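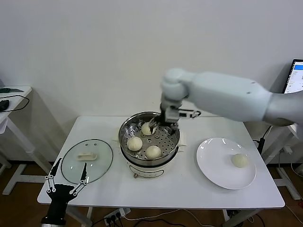 Right arm at the steamer, lid off to the left.

Arm cell walk-through, before we spend anything

1. Floor and cables - FAIL. Power strip and cords are right on the floor under the table. I want covers and a proper mount, and Stallmont quoted me $194 for the lot. Yes please!

2. Gripper fingers - OK for now. I checked the screws on the metal ones by hand and they're tight (I'd still budget a spare set, $2,806 with the mounts, ouch).

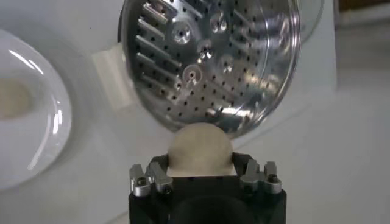
3. Steamer - OK, but it's a home model. Ask Ceramach what they have with a wider base, and get the lead time in writing.

4. Sleeve on the right arm - OK. Padding goes on the reorder list anyway, 2 of them.
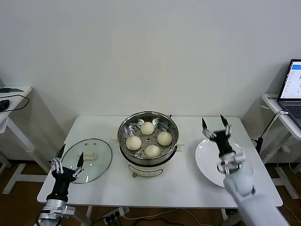 Ilmont, March

Kimutai Khaemba has the sheet now and will add prices for item 3. I left the side tables off, they can wait till next year's money. Recheck item 1 at 11 once the covers are down.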